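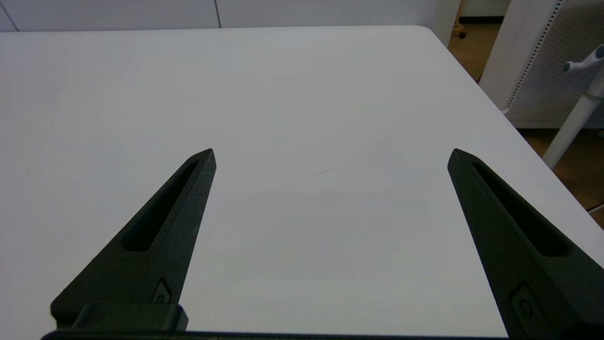 今日は、把持の学習に使う実演データをどう集めたか、その段取りと失敗の話をします。所属はSomineのデータ収集班で、アーム側のソフトはMarina Karrasさん、学習側はOrsolya Kocsisさんが見ています。私は収集の担当なので、モデルの中身の質問は後でOrsolyaさんに振ります。手首カメラの画角では、左右の指が下から入り、あとはほとんど白い天板です。奥には棚の扉と床、右には白い椅子の背もたれも入ります。最初にこの画角を覚えておいてください。後で背景の話をするときに使います。

(スライド2)
目標は3,000エピソードでした。一つのエピソードは、置いてある物をつかんで、指定の場所に移して、指を開いて戻るまでです。操作者は2人、午前と午後で交代。収集ソフトは社内のMedve、保管と検索はClovariに載せています。名前が二つ出てきますが、Medveが録る側、Clovariがためる側、とだけ言えばよい。

(スライド3)
開始姿勢の話。はじめは毎回同じ姿勢から録っていました。これだと、少しずれた位置から始めたときに方策が動けなくなります。途中から、開始前に手首を小さくずらす手順を入れました。ずらす量は操作者任せにせず、Medveが画面に出した値に合わせます。操作者任せの週もありましたが、見返すと人ごとに癖が出ていました。右にばかりずらす人がいた。名前は言わない。

指の開き幅も同じです。全開から始める回と、途中まで閉じた状態から始める回を混ぜました。画像の上では指先の位置が変わるので、学習側としてはここが効いたとのことです。数字はOrsolyaさんの資料にあるので、ここでは出しません。

(スライド4)
背景。先ほどの画角を思い出してもらう。天板が白くて、奥の壁も白い。白い物を置くと輪郭が出にくく、最初の40エピソードは目視でも位置がわかりにくい回がありました。対策として照明を一灯足しましたが、今度は影が強く出たので、拡散板を付けて落ち着いています。天板を別の色に替える案もMarinaさんから出ました。これは次の期に回しています。

天板の細かい跡は消していません。先ほどの画像でも、左右の指先の間の少し上に、薄い灰色の筋があります。こういう跡を方策が目印にしていないかは、跡の位置を変えた台で評価して調べる予定です。まだ結果はないので、質問が出たら「未評価」と答える。

(スライド5)
捨てる基準。ここは時間を取って話す。
・物を落とした回は捨てない。失敗のラベルを付けて残す。
・つかみ直した回も残す。ラベルは成功、メモ欄に「再把持」。
・記録の途中で画像が抜けた回は捨てる。
・操作者の手が手首カメラに入った回は捨てる。
三つ目は最初、短い抜けなら許していました。関節角と画像の時刻が合わなくなり、後から直すのに時間がかかったので、今は一律に捨てています。

(スライド6)
現状です。2021-03-24の時点で、検査を通ったのが1,042エピソード。目標には届いていません。遅れの大半は録画そのものより検査です。録った人とは別の人が全件を再生して確認しているためで、ここを抜き取りにするかどうかは意見が分かれています。Orsolyaさんは全件、Marinaさんは抜き取り。私は、操作者が慣れるまでは全件でよいと思っています。

(スライド7)
次の予定。Stalldenの作業場にもう一台置いて、同じ手順書で録ります。場所が違っても同じ品質になるかを見るのが目的なので、手順書は変えずに持っていきます。カメラの取り付け角だけは、こちらの基準画像と重ねて合わせます。9月までに両方の台のデータを混ぜた学習を一度回すつもりです。

質疑の前に、手順書は希望者に配布できると伝える。連絡先は最後のスライド。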